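How to Plan a Low-Stress Island Day Trip by Ferry

I love a ferry day. You get the sea air, a bit of ceremony when the ropes come off, and a whole new place to poke around in before dinner! The Skerncombe crossing is my favorite, and I've done it enough times now to have a system. It works for pretty much any small island with a limited boat schedule.

Start with the last boat home

Look up the final return sailing first and plan backward from there. Out of season the last boat can leave surprisingly early, and in October I once had to jog the whole length of the harbor wall to make it. Write the time on your hand if you have to. Then pick your outbound boat, and take the earliest one you can stand.

Book the boat, leave the rest loose

Reserve your seats as soon as you know the date. Foot passengers often get on without a booking, but bikes and dogs fill up fast. Save the ticket to your phone and take a screenshot too, because the signal at Gestow pier comes and goes.

Pack the night before

Clear a table and put everything out where you can see it. My list is short: rain jacket, sun hat, water bottle, sandwiches, a little cash, a phone charger and a spare pair of socks. (Always the socks.)

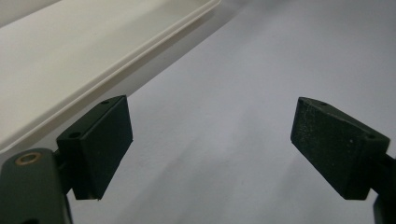 Small things are what I used to lose on every trip - coins, ear plugs, motion sickness tablets, the key to the bike lock. Now they all get gathered up in one place before they go in the bag. A white plastic tray on a pale gray tabletop does the job nicely, and any shallow dish you have at home will be just as good. In the morning I tip the lot into a zip pouch and I'm out the door.

Get to the pier early

Aim for 30 minutes before sailing. The number 19 bus stops right by the ticket office, and the walk from the town parking lot is all downhill. If you get queasy, sit low and near the middle of the boat, and keep your eyes on the horizon.

Pick one big thing

At Skerncombe, I'd make it the lighthouse. There are 113 steps to the top and the view is fantastic! After that, wander. The beach at Wemus is a 7-minute walk from the lighthouse gate, and the path back to the harbor goes past the Yuen tea garden, where the lemon cake sells out by midafternoon. Go before your walk if cake matters to you as much as it does to me.

Last updated May 2021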